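Part 4: Setting the grip and teaching the first pick

By now your arm should be bolted down, homed and talking to the laptop. If it isn't, go back to Part 3, as nothing below will work without it.

1. Switch on the supply and wait for the light on the Atton board to settle. Mine takes its time.

2. Open the Fulumico panel and go to Grip. Set the opening to 93 and the closing force to 40. The box will let you type in anything up to 1000 — please don't!

3. Jog the arm until the fingers are either side of whatever you're picking up, wide open, with a clear gap left and right.

4. Close in small steps. I use 21 for the step size, which feels slow the first time and just right ever after.

5. Press Save Pose before you lift. (I forgot this so often that Fuad Yilma wrote it on the shelf above my bench.)

CAUTION: Keep your own fingers away while the motors are live, and know where your off switch is before you start step 3.

Note: if you've gone for the Wojcik fingers instead of the printed ones, take the force down a bit and work back up. They bite harder.

6. Once a plain block works five times running, move on to something awkward. Keep the speed low and your hand on the switch.

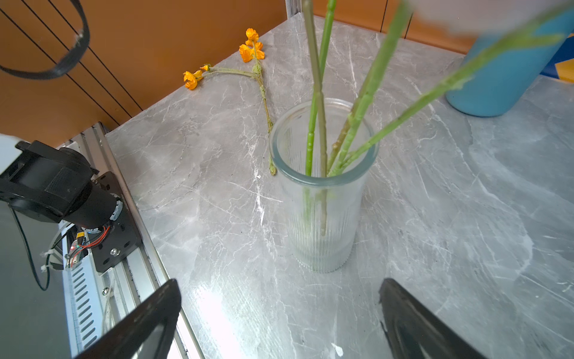
Flower arranging is my favourite test for this build, and it's a lot fussier than blocks. Start with a single stem lying flat, like the orange sprig to the left of the vase, and bring the fingers down on the bare stalk well below where it branches into blossoms. Get that saved as its own pose before you try putting anything in the vase. With four stems already standing in there, the way in is narrower than you'd think, so come from above and go gently — clear ribbed glass doesn't forgive a bad jog. Shiny tabletops like this marble-patterned one can throw glare back at the camera too, so shift your lamp if the preview goes white.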